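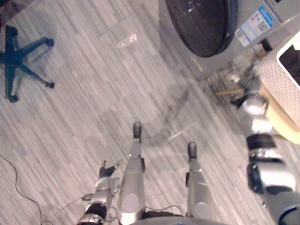 Support > Tenant Tickets > Laundry > Washer stops before spin

Opened: July 20, 2022
Opened by: A-yeong Choo
Assigned to: Thierry Vidal, Magesa Building Services
Status: Closed

Problem as reported
The washer in the shared room stops before the final spin. The display counts down to 32 minutes and stays there. The drum turns a few times, pauses, and turns again. The clothes come out with a lot of water in them. This has happened on every small load this week. Large loads finish. No error code. I have tried the Cotton and Mixed programs with the same result.

Reply, Thierry Vidal
Thanks. If large loads finish, I would look at load balance before the pump. Please do the following and write back:
1. Clean the drain filter behind the lower flap. Have a tray ready.
2. Check that all the feet touch the floor. Push down on each corner of the top in turn.
3. Run Rinse and Spin with the drum empty.

Reply, A-yeong Choo
Filter had a hair tie and some lint in it. Cleaned. The front right corner goes down a little when I push on it. Rinse and Spin with nothing in it ran to the end. Then I put two shirts in and it stuck at 32 again.
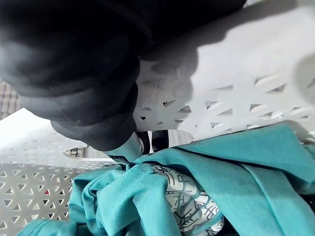 Reply, Thierry Vidal
Small loads are the hard case for this model. One heavy piece sticks to one side of the drum and the control will not go up to full speed, so it keeps trying to spread the load. Kamrul Kumarasinghe had the same thing in May at the Soltero Street building. What you want is several pieces of similar weight. The teal cloth in the white basket should not go in by itself, and if it comes out of the basket in a twist, shake it open first. Level the machine before the next test. Loosen the lock nut on the front right foot, turn the foot down until the corner stops moving, then tighten the nut up against the cabinet.

Reply, A-yeong Choo
Foot adjusted, corner is solid now. I will run the teal cloth together with the black piece and some towels. The basket is on the wooden chair to the right of the washer. Bakari Masanja asks if it can stay there during the spin.
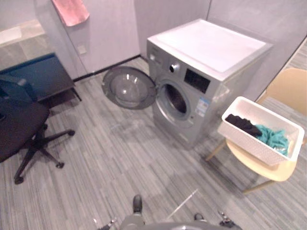
Reply, Thierry Vidal
Yes, as long as the chair does not touch the cabinet. Leave a hand's width on that side.

Reply, A-yeong Choo
Mixed load finished, full spin, no stop at 32. Ran a second one with only towels and that finished too. OK to close.

Closed by: Thierry Vidal
Resolution: filter cleaned, front right foot leveled, advice given on small loads. No parts used.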